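Trarkthorpe Adult Reading Project
Second progress report to the Millen Fund
Tuesday, August 13, 2024

Dear friends at Millen,

I had meant to get this to you before the summer really took hold, and I'm sorry it has taken me a little longer (we lost a good week to the library's new carpet). It has been a happy stretch of work all the same, and I hope some of that comes through in what follows.

When I last wrote, in January, we had 14 adults coming to the evening groups. We now have 22, spread over two evenings, and the later group has asked to carry on straight through the holidays. They are reading a book of short stories set on the railroad, very slowly, with a lot of arguing, and I wouldn't hurry them for the world.

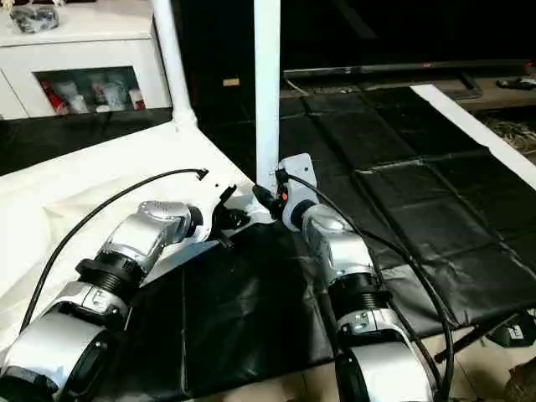 Black padded mat and white tabletop.

The one-to-one sessions have been slower to grow. Several learners work shifts at the Husar bakery and can't promise the same hour each week, so we've let them book by text message a day ahead. That has meant more juggling for our tutors, who have been very good about it, and we'd like to keep the arrangement through the fall. We did try Saturday mornings as well, but most people wanted to be home with their families and we dropped it after a month.

On the money side, we have spent $2,916 of your grant to date, mostly on large-print books, tutor travel and the room in Floltdale. The bus fares came in higher than I budgeted, and the printing came in lower, so the two very nearly cancel each other out. Receipts are in the folder that went to you by mail.
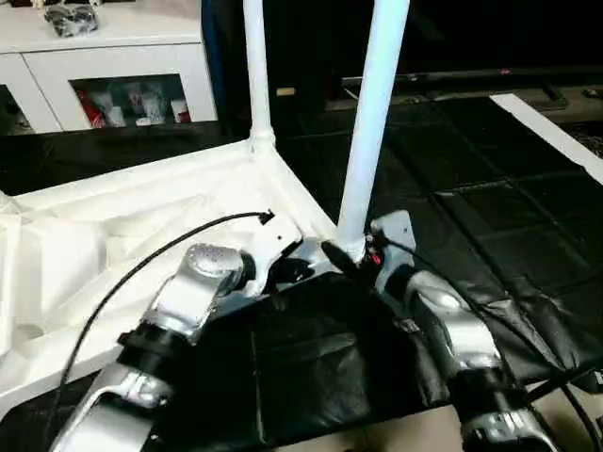
Progress Reports, No. 2

Between now and the next report we want to start a small form-filling hour, for leases and school letters and all those things that pile up on the kitchen counter. Learners have been asking for it since spring. I would also dearly love to buy a second set of the spelling workbooks, and I'll send a separate note on the cost once the supplier gets back to me.

Do come and sit in on a group if you're ever passing through. There is always coffee, and usually cake!

With warm thanks,
Luminița Iordache
Project Coordinator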